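Why does toast go brown?

Hello again, and welcome back to the Wallodel kitchen pages! I have been eating toast all morning so that I could write this one properly (four slices, if you must know, and I am not sorry). Today we're going to look at something that happens in kitchens every single day and is really quite strange once you stop and think about it.

You put in a slice of bread. It's soft, pale and a bit floppy. A little while later you have something crisp and golden that smells so good people come in from other rooms. Nothing was added to it. So where did the brown come from?

Bread is full of hidden bits

Bread is mostly made from flour and water, and inside flour there are lots of tiny building blocks, much too small to see. Two kinds matter for toast. One kind is sugars. I don't mean the sort you sprinkle on pancakes, although they are close relations. The other kind is proteins, which are made from even smaller pieces called amino acids (say it like this: a-MEE-no).

At room temperature, the sugars and the amino acids mostly leave each other alone. You could stare at a slice of bread all afternoon and it would not turn into toast. I tried this when I was little, with my chin on the table, and all that happened was that the bread went hard and I missed my programme.

Heat gets things moving

When something gets hot, its tiny pieces jiggle about faster and faster. Once the outside of the bread is hot enough, the sugars and amino acids start joining up and making new things that weren't there before. Some of those new things are brown. Others float off into the air, go up your nose and make your tummy rumble!

This is called the Maillard reaction (say it like this: MY-yar). It's the reason roast potatoes go golden, and it gives the crust on a loaf its colour too.

Why boiled bread would be horrible

Water can only get so hot in an open pan. When it reaches 100 degrees Celsius it boils and turns into steam, and it won't get any hotter than that. Browning works best when things are a good deal hotter, which is why a boiled potato stays pale and a roast one doesn't.

Bread has water in it as well. So the first job in making toast is drying out the outside. For a while the bread seems to be doing nothing at all — and then it goes brown in a rush. If you've ever wandered off to find your socks and come back to black toast, now you know how it caught you out.

Where does the heat come from?

If you get the chance to look at a toaster from a safe distance while it's on, you might notice an orange glow inside. Electricity runs through thin wires that are made to be hard for it to get through, and all that squeezing through makes them hot. The heat then travels across the gap to the bread, a bit like warmth from the sun reaching your face. We call that radiant heat. The bread doesn't have to touch the wires, and it really shouldn't!

Kitchen machines come in all sorts of colours, and I am very fond of a shiny turquoise, but the colour on the outside makes no difference to your toast.

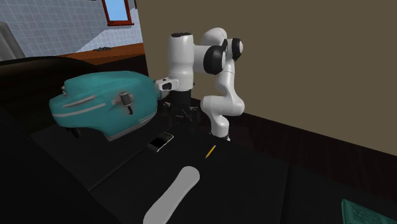

Try it yourself: the toast rainbow

You will need a grown-up for this, because toasters get very hot. Never put a knife, a fork or your fingers inside one, even when it's switched off.

You need 5 slices from the same loaf, a toaster, a plate and some paper and pencils.

1. Keep one slice just as it is. Put it at the left of your plate.

2. Ask your grown-up to toast the next slice on the lowest setting.

3. Let the toaster cool down for a few minutes, then do the next slice a little higher. Carry on until all the slices are done, stopping before anything smokes.

4. Line them up from palest to darkest and draw what you see.

5. Smell each one, then have a nibble. Write down a word for every slice. My words were "doughy", "warm", "biscuity", "nutty" and "bonfire".

What about the black bits?

If toast gets too hot for too long, it starts to burn. The outside breaks down and leaves lots of carbon behind, which is black and tastes bitter. It's best to aim for golden and leave the black bits for the bin.

Something to puzzle over

If you leave a cut apple on a plate it goes brown too, and it hasn't been anywhere near a toaster. That's a different kind of browning altogether, and it needs air instead of heat. Have a guess at how you might slow it down (a lemon might come in handy) and we'll cut up some apples next time.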